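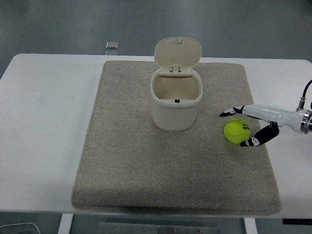

Page last changed: August, 16:40

Gripper comparison, bench 2. Ball into bin, right arm only.

Purpose of the entry: get the Bitano and Ren finger sets onto the same arm, same controller settings, same task, and stop arguing from memory. The earlier notes on the Ren set were taken with the old wrist mount and a different force limit, so I am not carrying any of those numbers over.

Task as run. Tennis ball on the felt mat, bin upright with the lid already open. Arm comes in from the right, opens around the ball, closes, lifts, moves left over the bin, releases. Home position between runs. Bin and ball are put back by hand against a paper template, which is taken off the mat before the arm is enabled.

The felt stays on for all runs. On the bare table top the ball rolled off during the approach if a finger so much as brushed it, and we ended up measuring the table. With the felt it stays put unless it is properly pushed. It does mean the lower finger can drag on the fabric, see below.

Settings. Controller is the Dutau build we have been on since the spring, no changes to gains. Closing force limit at 50 per cent for both sets. Approach speed left at default. Head camera for the ball position, no wrist camera. Lid angle not measured, only checked by eye before each run.

Runs: 94 per finger set, done in two blocks with a restart in between.

Bitano set. Good on the approach. The tips are slim enough that the lower one gets in under the curve of the ball without the upper one having to back off first. Closing is even. The weak point is the lift: if the contact is low on the ball, it rotates in the grip and the release point shifts towards the near side of the bin. It still dropped in most of the time. Two runs lost, both with the ball striking the rim and coming back onto the mat.

Ren set. Softer pads, and no rotation on the lift that I could find in the logs. The approach is worse. The tips are thicker, so the lower finger has to come in closer to the mat, and it catches the felt when the height estimate is slightly low. When that happens the felt rucks up, the ball moves towards the bin, and the fingers close on its trailing side. Raising the approach height cures the snagging but then the grip is too high and the ball squeezes out downwards. There is a narrow band between the two and I don't trust the head camera to hit it every time.

Did not give the Ren set a score. I moved the approach height part way through the second block, so the two blocks are not the same test. Should have finished the block first. To be repeated.

Wrist cable. Checked the slack at full reach to the left, over the bin. It clears, but the connector on top of the arm takes some side load at the end of the move. Added a short pause there and looked at the joint torque trace: small step when the cable comes tight, gone again on the way back. Not enough to spoil the comparison. It wants a longer lead before anyone runs this overnight.

Lid. The open lid stands behind the opening, so an overshoot away from the robot's side will hit it. The path planner does not know about the lid at all. I put a keep-out box in by hand, a little larger than the lid, and both finger sets cleared it afterwards. Anyone loading the Zesow task file should check that the box is present, as the older copy does not have it.

Log size. The combined log came to 1,713 MB, mostly camera. Next time record the camera only from the start of the approach to the release. The home moves are of no use to anyone.

Open points:

– Repeat the Ren blocks at one fixed approach height, chosen before starting.
– Try the Bitano set at a lower closing force, to see whether the rotation gets worse or whether it is only a matter of contact height.
– Height calibration of the head camera against the top of the felt. At present it is done against the table, and the felt thickness is added as a constant, which is wrong wherever the mat is compressed.
– Longer wrist lead.
– Tape the back corners of the mat.

Bitano fingers left on the arm. Ren set is back in its tray with the screws in the bag, one pad is starting to lift at the tip and will need gluing before the repeat.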